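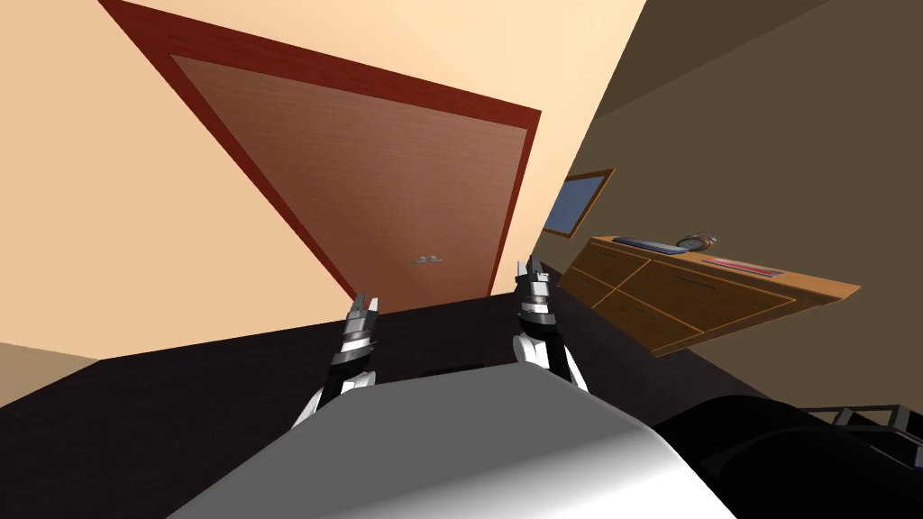

A day at the Dresow door and window works

7/15/24

Our evening class in home repair has twelve weeks of lessons, and in one of the last weeks there is always a visit. Last year it was a paint maker. This year our teacher, Vimala Thevar, wrote to the Dresow joinery works and asked if we could come, and they said yes, on the condition that we wear closed shoes and come before the lunch break. I offered to write the report for the class page. English is my third language, so I ask the readers to be patient with me.

We met at the station at twenty to eight. It was cold and still a little dark, and Ho-yin Hsu had brought a bag of warm buns which were finished before the bus came. The ride goes past the old grain sheds and then along the river for a long time. The bus stop is called Dresow Gate but the gate itself is a good walk further, on the side of the road where there is no footpath. If you go there by yourself, I would advise to get off one stop later and walk back, as there the footpath is on the correct side.

At the gate we were received by Pilar Domínguez, who has worked in the company for 20 years. She started in the sanding room, then moved to the office, and now she is responsible for orders from schools and hospitals. She gave us safety glasses and ear plugs, and a paper with the rules. We had to sign it. One rule was that no rings may be worn in the machine hall, and so two people from our group spent the first minutes trying to take off their wedding rings with soap.

The timber yard

The tour starts outside, with the timber. It lies under long roofs that are open on the sides, so that the wind can go through. Between the layers there are thin sticks, always one above the other in a straight line. Pilar explained that if the sticks are not in line the boards will bend, and a bent board cannot be made into a door frame, only into small pieces. She let us lift the end of one board of oak and one of pine of the same size. I knew that oak is heavier, but I had not expected such a difference.

After the yard the timber goes into a drying chamber. We could not go inside because it was running, but there was a little window and a panel with the temperature. The man who looks after it, Tsung-han Tseng, told us that he checks the wood with a meter with two pins, and also with his hand, and that he trusts the meter more but likes the hand better. He does not let anyone open the chamber early, even when the office calls him. Somebody asked how often the office calls him. He looked at Pilar and said "often", and she laughed.

The machine hall

This part was very loud. With ear plugs it is not possible to hear explanations, so Pilar explained everything before in the corridor, and then we walked through in silence along a yellow line. I will try to write down what I remember.

First the boards are cut to length and planed on four sides. Then the joints are cut. For inside doors they make a frame of solid wood, fill the middle with a lighter material, and press a sheet on both sides. For outside doors the middle is heavier, and there is extra wood where the lock will be placed. The press is a big machine by Sakalauskas, quite old, painted green, and it takes 5 doors together. The glue must stay in the press a certain time and in this time the worker already prepares the next ones. He had a small radio on the shelf beside him, although I do not understand how he can hear it.

What I liked most was the edge machine. A door goes in on one side with a rough edge and comes out on the other side with a smooth one, and the thin strips of waste fly up into a pipe. All the dust and waste of the hall goes through pipes to a boiler, and this boiler heats the offices in winter. In summer they sell the dust to a farm.

Finishing room and fittings

The finishing room is quiet and smells strongly. Here the doors hang from hooks and move slowly past two people with spray guns. Linnea Moen from our class, who is painting all the doors in her house at the moment, asked many questions here, and I wrote down the answers for her, so I can share them:

Sand between the coats, also when it looks smooth already.
Paint the top and the bottom edge of the door. Most people at home forget the bottom edge, and water goes in there.
Take off the handle. Do not paint around the handle.
Leave the door lying flat until the next morning, if you have the space.

Linnea said she had already painted three doors with the handle on. Pilar told her kindly that it is possible to scrape it with a plastic card.

In the fittings room there was a wall with handles, all different, for customers to try. I tried nearly all of them. There are round knobs, long levers, short levers, and one from Brimetti that is made so a person can open it with the elbow, for hospitals. Pilar said that knobs are ordered less and less, because older people and children have difficulties with them. She also told us that the height of the handle causes more letters from customers than any other thing. I went home and measured mine. It is lower than I thought.

Lunch and some practical information

We ate in the canteen of the works. There was lentil soup, or fish with potatoes, and a very good plum cake. The price was $4 for visitors, and I think it would be correct to put this money up a little.

Next to the canteen is a small shop with second-choice doors. These have a scratch or a wrong colour, or a customer did not collect them. Ho-yin bought a bathroom door there and then had to bring it home. The bus driver did not want to take it, so he left it with Pilar and went back on Saturday with his cousin's van.

Groups can visit on weekday mornings, at most 20 persons, and you should write a month before. There are no tours in November, when they clean and repair the machines. Children must be twelve or older. The machine hall has one step at the entrance and a ramp on the other side, but you have to ask for the ramp door to be unlocked.

I would like to thank Pilar Domínguez and Tsung-han Tseng for their time, and Vimala for the organization. Our next lesson is about hinges. Please bring a screwdriver and, if you have one, a hinge that makes noise.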